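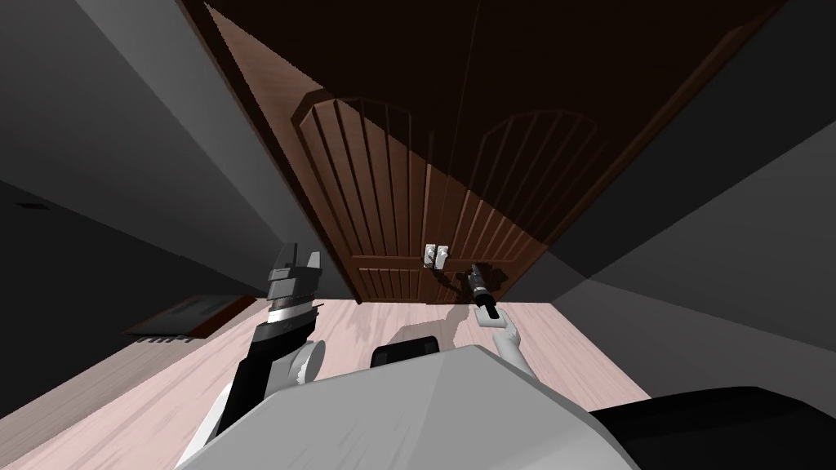
## 4.3 The open day session

The simulated part of the work was shown to outside visitors at the Fladadach building on January 12, 2019. Nine people attended, most of them from Piken and Harkell, and the session was run by Araceli Peñalver and Inmaculada Salcedo. It was the first time the door task had been put in front of anyone who had not worked on it.

The task is a two-armed one. The robot starts facing a closed double door and has to open both leaves, using the lever on each. Visitors watched from the robot's own viewpoint on a wall screen, and four of them took a turn at the controls. We gave them a short introduction and no practice run. A fuller set of 280 runs by trained operators is reported in Section 5 and is not mixed with the visitors' attempts.

Two views of the room were used for the demonstration. The wider one, with the doors seen down to the floor, is given in Figure 4.
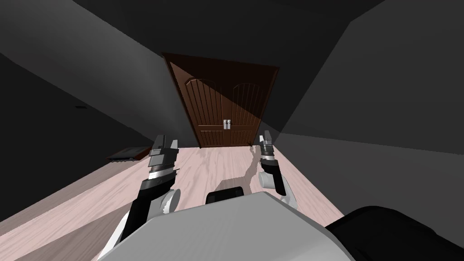 **Figure 4.** Simulated door room from the robot's viewpoint, with both doors closed and one gripper on each side of the body.

Nearly all of the questions concerned distance. Visitors at the controls said they found it hard to judge how far a gripper was from the handles, and two of them stopped well short. The handles are small against the door, and the dim lighting did not help — Salcedo raised the screen brightness after the second turn, which the later visitors preferred. We did not change the lighting in the simulation itself.

A visitor from Harkell asked whether the leaves could be given different weights. They can, although every run that day used the same setting for both. The Mirzaei controller was left at its default gains throughout.

The session lasted 49 minutes. Written comments were collected at the end and are summarised in Table 2.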